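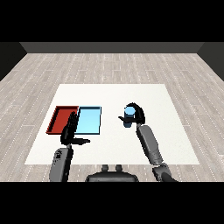
Quem fica com a câmara quando o presidente se demite a meio do mandato? Fica o vice-presidente, em regime de gestão corrente, até a assembleia municipal se pronunciar sobre a nova distribuição de pelouros.

Início > Blogue > Política local

Junho, por Oskari Kemppainen

Escrevo isto depois de três semanas a responder à mesma pergunta no café, no mercado e à porta da escola. Vivo em Clendholm há bastantes anos, acompanho as sessões da assembleia municipal desde que me reformei e tenho o hábito de tomar notas. Não sou jurista. O que deixo aqui é o que ouvi nas sessões públicas e o que li nas atas, que qualquer pessoa pode pedir na secretaria.

O caso é conhecido na vila, mas os leitores de fora podem não ter seguido. O presidente da câmara, Santeri Halonen, apresentou a demissão no fim de uma reunião que tinha na ordem de trabalhos o contrato de recolha de resíduos com a empresa Dehghan. A carta tinha uma página. Invocava falta de condições políticas para continuar e não dizia mais nada sobre o contrato. Leu-a sentado, entregou uma cópia à mesa e saiu antes do período de intervenção do público. Eu estava na terceira fila e tinha uma pergunta inscrita sobre a estrada de Stikdale, que ficou por fazer.

O contrato com a Dehghan vinha do mandato anterior. Terminava este ano e o executivo propunha prolongá-lo por mais 5, sem novo concurso. A oposição queria concurso. Dentro da própria maioria havia dois vereadores que também o queriam, e um deles já o tinha dito em público na sessão de inverno. Quando se chegou à votação, a proposta de prolongamento foi rejeitada. A demissão veio logo a seguir.

Há quem diga na vila que o presidente foi empurrado pelo partido. Há quem diga que já tinha decidido sair e aproveitou o momento. Não sei qual das versões é verdadeira e não vou escolher uma. O que consta da ata é a votação e a carta, por esta ordem.

O que acontece agora

O vice-presidente assumiu na manhã seguinte. Pode assinar despesa corrente, pagar salários, manter os serviços abertos e convocar reuniões. O regimento de Clendholm impede-o de lançar obras novas ou assinar contratos plurianuais antes de a assembleia se pronunciar, o que deixa a recolha de resíduos numa situação incómoda. O contrato atual ainda tem alguns meses pela frente e um concurso feito com calma demora mais do que isso.

A solução que está em cima da mesa é um ajuste transitório com a mesma empresa, com prazo fechado, enquanto se prepara o caderno de encargos. O líder da oposição disse que aceita, desde que o preço não suba. O vice-presidente respondeu que não pode garantir o preço antes de falar com a empresa. Foi uma troca curta e civilizada, coisa que não acontecia há muito tempo naquela sala.

Para quem mora no centro, a recolha mantém os mesmos dias. Para quem mora nas quintas do lado de Stikdale, mantém-se também o problema antigo: o camião não entra no caminho estreito e os contentores ficam todos juntos no cruzamento. Uma vizinha de lá levou à assembleia um abaixo-assinado com 400 assinaturas a pedir uma segunda paragem. O documento foi recebido na mesma sessão da demissão e acabou por passar despercebido. Perguntei na secretaria e confirmaram-me que deu entrada e que tem número de registo.

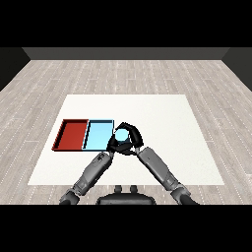 Núcleo de Acompanhamento da Assembleia Municipal | Associação de Moradores de Clendholm

A reunião extraordinária

A assembleia reuniu ao fim da tarde, com a sala cheia. Contei 43 pessoas nas cadeiras do público, e conto sempre, porque uma das queixas da mesa é que ninguém aparece. Desta vez apareceram. Foi preciso ir buscar bancos ao salão do rés do chão e mesmo assim houve gente de pé junto à porta.

A presidente da mesa abriu com a leitura da carta de demissão, que a maioria dos presentes já conhecia. Seguiu-se uma discussão demorada sobre um ponto de procedimento: saber se a assembleia tinha de aceitar a demissão ou apenas tomar conhecimento dela. O parecer dos serviços dizia que bastava tomar conhecimento. Um deputado municipal discordou e leu em voz alta dois artigos do regimento que, a meu ver, tratavam de outra coisa. Perdeu-se ali quase uma hora. No fim tomou-se conhecimento.

Depois falou-se de eleições antecipadas. A oposição defende-as, com o argumento de que o programa votado há dois anos deixou de ter quem responda por ele. A maioria diz que o executivo foi eleito em lista, que a lista continua e que a substituição está prevista. As duas posições têm lógica. Para haver eleições seria preciso que a maioria dos vereadores também renunciasse, e nenhum mostrou vontade de o fazer.

Eu votei na lista que ganhou. Digo-o para que se saiba de onde falo. Votei sobretudo por causa do compromisso com a estrada e com a biblioteca. A biblioteca abriu. A estrada continua como estava. Se me perguntarem se quero votar outra vez este ano, respondo que preferia ver primeiro o que faz o vice-presidente até ao outono. Percebo quem pense o contrário.

No período do público inscreveram-se sete pessoas. A cada uma deram três minutos. O dono da Sostska, a oficina à entrada da vila, perguntou quando lhe pagavam a reparação das duas carrinhas da câmara, faturada na primavera. O vice-presidente pediu-lhe o número da fatura e tomou nota. Uma professora perguntou pelo transporte escolar e ouviu que está assegurado até ao fim do ano letivo, mas que o do próximo ainda depende de aprovação. Eu fiz finalmente a minha pergunta sobre a estrada. A resposta foi que o projeto existe, que falta o financiamento e que, em gestão corrente, não se lança a obra. Já contava com isso, mas ficou em ata.

Sobre a confiança

Nas conversas da vila ouve-se muito a palavra confiança, quase sempre como coisa que se perdeu. Penso que o problema começou antes, com a informação. A proposta de prolongamento do contrato chegou aos vereadores na véspera da reunião, com anexos que alguns disseram não ter tido tempo de ler. Isto consta de duas declarações de voto. O executivo argumentou que os prazos legais foram cumpridos, e foram. Mas um documento daquele tamanho entregue ao fim do dia não é lido por quem trabalha noutra coisa, e em Clendholm quase todos os vereadores trabalham noutra coisa.

Propus por escrito, em nome do núcleo, uma alteração simples: que os contratos acima de certo valor sejam distribuídos com 20 dias de antecedência e publicados na página da câmara na mesma data. A presidente da mesa recebeu a proposta e disse que a levaria à conferência de líderes. Não prometeu mais do que isso.

Quanto a Santeri Halonen, fui seu colega de escola e não tenciono escrever sobre a pessoa. Como presidente, atendia quem lá ia e chegava às reuniões a horas. Também tinha o costume de dar por fechados assuntos que ainda não estavam. Mantém-se, tanto quanto sei, a viver na vila, e não respondeu ao bilhete que lhe deixei a pedir uma conversa para este blogue. Se responder, publico.

A próxima sessão ordinária está marcada para o fim do mês, às 18 horas, no salão da câmara. A ordem de trabalhos deve incluir o ajuste transitório dos resíduos e a nova distribuição de pelouros. As inscrições do público fazem-se na secretaria até ao meio-dia da própria data, com o nome e o assunto. Quem mora em Stikdale e assinou o documento dos contentores faria bem em inscrever-se. Eu levo cópia do registo de entrada para quem precisar.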